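Bukden Linen Service – Frequently Asked Questions

What does the standard plan include?
Weekly collection and return of sheets, pillowcases, duvet covers and towels. Table linen is billed separately under the Durnine rate.

At what temperature are items washed?
White cotton is washed at 160°F. Colored and patterned bedding is washed at 105°F unless the care label specifies a lower setting.

Is there a minimum order?
Yes. Each collection must contain at least 5 bags. Accounts that process more than 1,000 pieces per month are moved to contract pricing on the next invoice.

How are stains handled?
Items are sorted on arrival and pretreated by type of stain. A piece that fails two wash cycles is returned in a separate bag with a tag – no charge is applied for the second cycle.

Which sites accept drop-offs?
Bridemero and Ibarra. Both close at 5 p.m. The Ibarra site does not accept rugs or quilts.

Can we supply our own sheets?
Yes, provided every piece carries a sewn-in label. Iron-on labels detach in the dryer and are not accepted. Allow four working days for the first return.

Who handles claims for lost items?
Send the bag number and piece count to Ermanno Farina in Accounts.

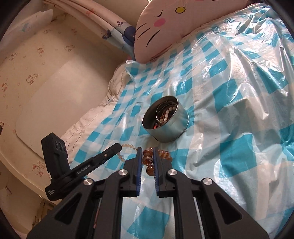

Claims must be filed before the next scheduled collection. Approved claims are credited to the account at replacement cost, less wear.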